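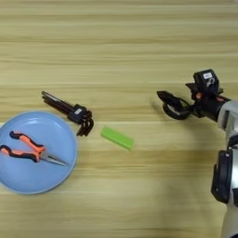 How many sets of small hand tools does the lending shelf have ready to go out? At the end of February there were 85 complete sets, each one checked, cleaned and listed in the lending book.

That is the number you asked for first, so I wanted to put it first, and now I hope you will let me go on a bit, as I usually do in these reports. Your support for the Kesonero tool library has reached its halfway point, and there is a good deal to tell you (most of it happy, one part of it less so).

Sorting and repair

When the grant began we had 828 loose tools in bins, boxes and one very heavy suitcase, most of them given to us when the Gisora hardware store closed its back stockroom. We have now been through every one. The sorting was done at the long tables over the winter, a bin at a time, with pliers and cutters going in one direction, hex keys and screwdrivers in another, and anything nobody could put a name to going on the windowsill. The windowsill is still pretty full! If you have a relative who used to fix typewriters or sewing machines, please send them our way.

Pliers took the longest. A pair of needle-nose pliers is only worth lending if the tips meet properly, and we held each pair up to the window to look for daylight between the jaws. Stiff pivots got a drop of oil and were worked open and shut until they moved freely. The ones with bent tips went into a separate box for the repair class, where people can practice straightening them without worrying about ruining anything good.

Hex keys were a different kind of chore. A set with one size missing is a nuisance to the person who borrows it, and it is nearly always the size they need for the bed frame. We decided early on that we would only lend full sets in their holders, and that loose keys would be pooled to fill the gaps. This worked better than I had expected. By the end of the month the pool had rescued a whole shelf of sets I had quietly given up on, although metric and inch keys did get mixed together once and we lost most of a Monday putting that right.

Lending

The shelf opened to borrowers in January, in the evenings only, and since then we have made 70 loans. Most have been for putting furniture together, bicycle adjustments, and small jobs on lamps and toys. People borrow for a week and can renew once. A few have brought things back late, always with an apology and on one occasion with a pie, and so far I have not felt the need for fines. I know your office raised the question of deposits in the fall. I would like to leave things as they are until summer and then look at the lending book again with you.

The paper lending book itself is doing fine, but we are also trying out Flukia, the checkout program you suggested. It is easy enough once the tools are entered. Entering them is slow work, and I would rather have the names right than have it done fast. "Pliers, small" turned out to be a poor way to describe nine different things, so we have gone back and started those entries over.

Money

We have spent $2,999 to date. The largest share went on shelving and drawer cabinets for the Xavier Street room, followed by replacement handles, oil, rags and labels. The labels cost more than I had planned because the first kind peeled off in the damp, and we had to buy a better sort and do the whole first cabinet again. That is the less happy part I mentioned. I should have tested a few before ordering the full box, and the receipts for both orders are in the envelope with this report.

Still to do

Before the next report we want to finish the screwdrivers, get the second cabinet labeled, and hold the first two repair classes. Both classes are full already, with a waiting list for the one on sharpening. We would also like to move a little money from the printing line to buy a second bench vise. There is one vise now, and people stand in line for it very politely, but they do stand in line. If you are willing, a short note by email is all I need to go ahead.

You are welcome any evening we are open. Come after six, when the tables are busy, and bring anything at home that squeaks.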